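Testers wanted: teach a tabletop robot kit to handle dumbbells (Stovdale, paid)

Posted 5 July 2026 by Roald Lundgren

Hi! I run the trial program for the Feditz kit, a small arm and gripper set that people can put together on an ordinary table. Folke Hellström and I have been testing it at our workshop in Stovdale since April, and we're at the point where we know its habits a little too well. We need fresh hands, and preferably people who get annoyed at different things than we do.

The job for this round is adjustable dumbbells. The kind with a threaded bar, black plates and a collar you spin on at each end. They sound simple until you ask a gripper to deal with one – the grip is knurled, the plates are heavy, and chrome throws back so much light that the wrist camera can have a hard time deciding where the bar stops.
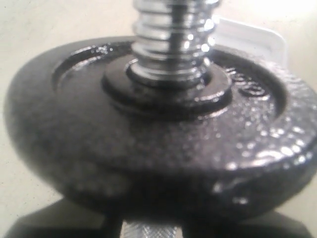
I've done this task 374 times by my own log and I still swear at it. You'll be driving the arm by hand with the Feditz controller, trying to hold the bar steady, turn it, and move parts over to a tray. Then you fill out a short form about what felt wrong. Blunt is good! One of our last testers wrote "the wrist button is in a stupid place" and she was right, so we moved it.

You don't need a background in robotics. If you've built flat-pack furniture, fixed a bike or played a lot of video games, you'll pick it up in the first session. We do ask that you're 18 or over, can lift a loaded dumbbell onto a table without trouble, and can sit fairly still for 31 minutes at a stretch (that's how long one block runs, and please don't ask me how we ended up with that number).

What a session looks like:

1. Folke walks you through the controller and the stop button. You practice on something soft first.

2. You run two blocks with a break between them. Coffee is from Beletti next door and we pay for it.

3. You set the dumbbell and the white tray back on the table for the next person, a bit of space between them, any angle you like. We want the layout to vary.
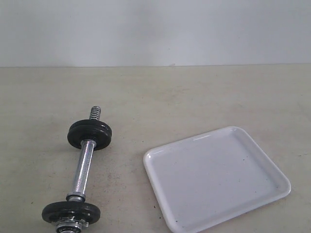
Pay and dates

Each tester does four sessions over two weeks and gets $428 for the full set. If you have to drop out partway, we pay for the sessions you did. Mornings fill up first, so tell me if you can only do mornings. Parking is behind the Boström building, and the side door has a ramp.

How to apply

Send a few lines to Roald at the Stovdale workshop through the contact form on this page. Tell me what you've built or repaired lately, which hand you favor, and when you're free. No résumé needed – I won't read it. Folke and I go through the messages together and we'll get back to everyone, including the people we can't fit in this time.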